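Visit report: Tamiru site, manipulation safety laboratory
Prepared for the Illeo Workplace Automation Network by Nadja Wyss
22 June 2026

Purpose of the visit

Members of the network were invited to the Tamiru site to see how its laboratory tests two-arm robots on kitchen and serving work, and to hear an account of a fault that stopped that work last November. The visit was arranged at the request of members who are weighing similar equipment for staff kitchens, aged care dining rooms and canteens. A party of 12 attended. The morning was given over to a safety briefing and a tour of the work cells, and the afternoon to the fault itself and what has been changed.

The laboratory is run by Zumumham, which leases the ground floor of the building. Its staff were open with us throughout, including on matters that did not reflect well on their own procedures, and the network is grateful for that.

The work cells

The tasks under study are ordinary ones: picking up a cup, bringing a carton to a mug, setting an item back on its stand. Staff explained that drinks work was chosen at the outset for the range of grips it calls for. A hard cup can be held firmly by the wall. A carton gives under pressure, and the amount by which it gives depends on how full it is and on where the fingers close. Handling both at once, one in each gripper, is where the laboratory has had most of its trouble.

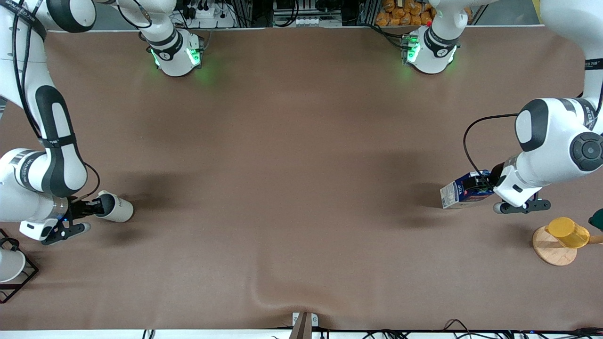
Each arm is given its own working zone, with a shared strip down the middle of the table where both are allowed to enter. Rules for the shared strip take up most of the written procedure. Under the version now in force, one arm must be holding still before the other may cross into it, and the speed of the moving arm is capped at 50 millimetres per second. Members who had seen faster demonstrations elsewhere remarked on the pace. The laboratory's view is that the work can be made quicker once it is dependable, and it has set no date for lifting the cap.

Visitors stood behind a floor line and were asked to leave bags and coats in the corridor. The location of the stop control was pointed out before any arm was powered, and a member of the party was asked to repeat the stopping procedure back to the group.

The November fault

The fault took place during a long run of repeated trials. The left arm was holding an opened carton near the spout end and had been told to stay in place while the right arm put down a cup. Partway through that step the left gripper reported that it had lost its load. It had not. The carton had softened where the fingers pressed on it, the reading for grip force fell below the set limit, and the control program took this to mean that the gripper was empty.

An empty gripper was at that time permitted to return to its rest position at full speed, and to do so through the shared strip. The arm swung across with the carton still in its fingers, struck the forearm of the other arm and came to a halt on a collision stop. Milk was thrown over the table and the floor, and some reached a power connection that has since been moved. A technician who was outside the floor line stepped forward to pull the connection and slipped. The injury was a bruised wrist, treated on site.

Three points came out of the review:

The grip force reading was the only evidence used to decide whether a gripper was holding something. The wrist camera was running at the time but its pictures were being stored for later study and played no part in the decision.

The collision stop worked as designed and within its rated time. It was, however, the first protective measure to act, and the review found that two others should have come before it.

The written procedure said nothing about spills. Staff had been trained in what to do if a person was caught or struck, and the technician's decision to step in was made without any guidance.

The review also looked back through the trial log. Of the 200 trials recorded before the fault, the same false reading was found in four. In each of those the shared strip happened to be clear and the arm returned without incident, so no report was raised. Several members considered this the most useful part of the day. A near miss that leaves no mess is easily passed over, and most of our own workplaces have no better means of catching one.

What has been changed

A gripper is now treated as loaded until both the force reading and the wrist camera agree that it is empty. If the two disagree, the arm holds its position and calls for a person. Staff told us that this check adds a short wait to every trial and was not popular when it was brought in. It has since been run 160 times on carton work, and on six of those the two sources disagreed. In all six the camera was right and the carton was still held.

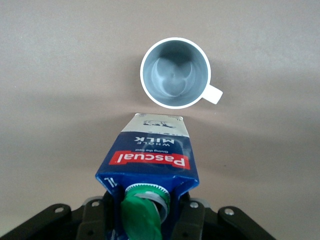

Wrist camera view during the carton task: the carton is held near its spout end, with the mug beyond it.

The view from the wrist was shown to us on a screen beside the cell. Members with no technical background found it easier to follow than the force chart, and there was some discussion of whether operators in a working kitchen should be given the same view. The laboratory was cautious on this. Its concern is that an operator watching a screen is looking away from the arms, and it would want a trial of its own before giving advice.

Other changes were listed by the site lead. Every return movement now goes back by the path the arm came in on. Power connections are kept off the part of the table where liquids are handled. Full cartons are not used where a part-filled or water-filled one will serve. The spill procedure is one page long and is posted at the entrance to each cell – it begins with the instruction to stop both arms and wait for the indicator before approaching.

Matters raised by members

A question was asked about open cartons in particular, and whether a jug with a rigid handle would avoid the problem altogether. The answer was that it would avoid this fault but that the places likely to use such a robot buy milk in cartons, and staff there would be unlikely to decant it. The laboratory has asked the workshop at Ulach to make a set of wider finger pads that spread the load over more of the carton wall. These were not ready at the time of our visit.

Members also asked who may restart a cell after a stop. Before November any trained person could do so. A restart after a collision or a false reading now needs two people, one of whom must not have been running the trial. We were told that the rule has caused delays at lunch and late in the day, and that the site is training further staff in response.

One member asked that the fault report be shared in full. Zumumham agreed in principle, subject to the consent of the technician concerned.

Recommendations to the network

Members considering two-arm equipment should ask the supplier what evidence the system uses to decide that a gripper is empty, and what the arm is allowed to do next.

Spill response should be written down and practised before liquids are brought into a cell.

Trial logs should be searched for false readings at set intervals, whether or not anything has gone wrong.

The network should seek a second visit once the new finger pads have been fitted. Members wishing to attend should give their names to the Illeo office, noting any access needs, as the upper viewing area is reached by stairs only.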